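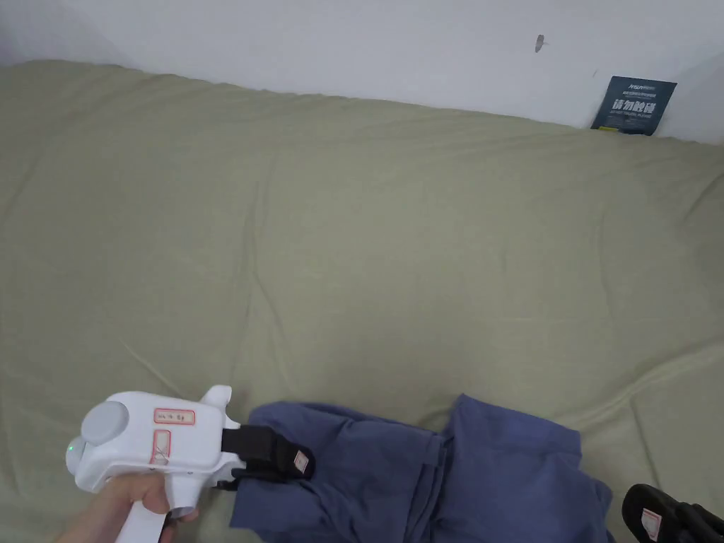 Yoga Wattimena me demande de commencer par la prise en main, parce que les visiteurs attrapent la pince avant de lire quoi que ce soit. Soit !

Par Bleddyn Lewis, mai

3. Démonstration de pliage, journée portes ouvertes de Kustholm

1. Le mercredi, j'ouvre à 10 h. Avant, je tends bien le drap (quelques plis, ça passe).
2. Posez un seul vêtement, côté mur libre.
3. Prenez la poignée à pleine main et approchez les mâchoires du tissu, tout doucement.

Attention : on ne touche pas au panneau « 请勿触碰 », et on ne s'assoit pas sur le lit, même pour la photo !

4. Une pince de chaque côté du tissu, mâchoires face à face. Moi, je serre à gauche d'abord, question d'habitude.
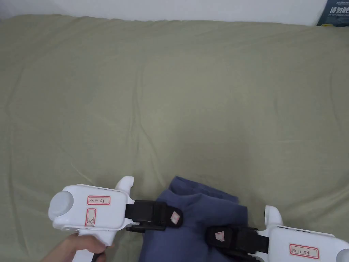
Et si le tissu glisse, on recommence tout ? a voulu savoir une visiteuse de Trarnudby. Non, non : rouvrez, reprenez un peu plus loin du bord, et continuez.

5. Après chaque passage, remettez le vêtement en vrac pour le suivant. Je limite à 27 personnes par matinée, sinon je n'ai plus de voix.

Remarque : notez le numéro du kit sur la fiche Zarnen, case 310.

Ce site utilise des cookies. Accepter | Refuser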